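Ondovdale Open Day: tidy-up demo notes

README for the folder of the same name. Written up by Seul-gi Kwak, who also swept the carpet. Last edited Aug 6, 2021.

What's in here

Head camera stills and run logs from the demo we gave at the Kirkuvby site. The task is called tidy-room in the logs. A two-armed robot gets a carpet with litter on it, a lined trash can and a pair of slippers, and is supposed to leave the room looking like someone's mother is coming over. The slippers are not litter. Please keep that in mind when scoring. 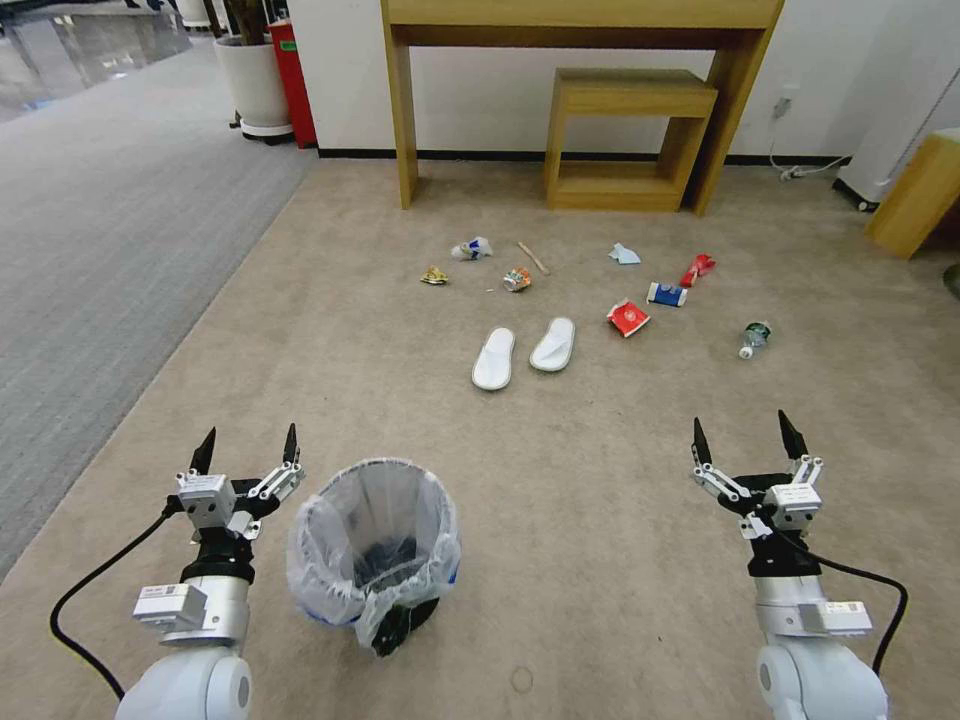
Head camera view: litter, slippers and the lined can, both grippers open.

We ran the task for two groups of visitors. The first group was polite. The second had children in it, and the children had opinions about where a tissue should go and how long it should take to get there. One asked if the robot got an allowance. I wrote that down under "feedback."

Visitors were allowed to lay out the litter themselves, so no two layouts match. If you need matched layouts, use the Wodex set and enjoy your quiet life.

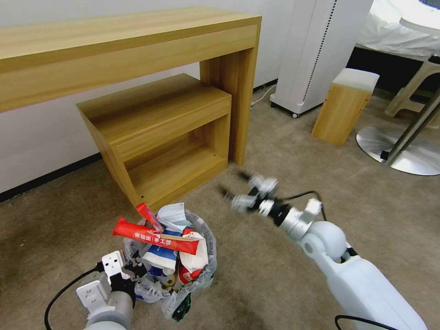 Scoring is by hand, one row per run, in scores.csv. The columns are run, group, picked, dropped, slippers_ok and notes. The notes column is the honest one. "Dropped" means the item left the gripper anywhere except over the can, including the time a visitor said it was close enough.

Known problems

Logs for run 6 are missing. Jenkins was rebuilding the image at the time and I was answering a question about vacuum cleaners.

Clocks on the two arms disagree by some 8 seconds in the early runs. Use the head camera time and ignore the rest.

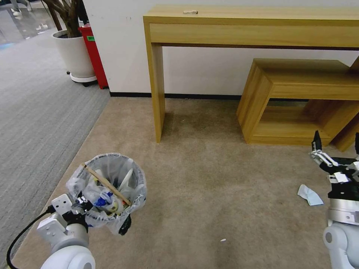
Run 7 has sound, mostly of a grandfather explaining to everyone how he would have done it. He had good points about grip — I have left them in.

Using the files

Fine for internal talks and for training. Ask me before you put anything on a poster. The next open day is in September, and I'd like the missing logs sorted out before then. Corrections to scores.csv go in the notes column with your initials.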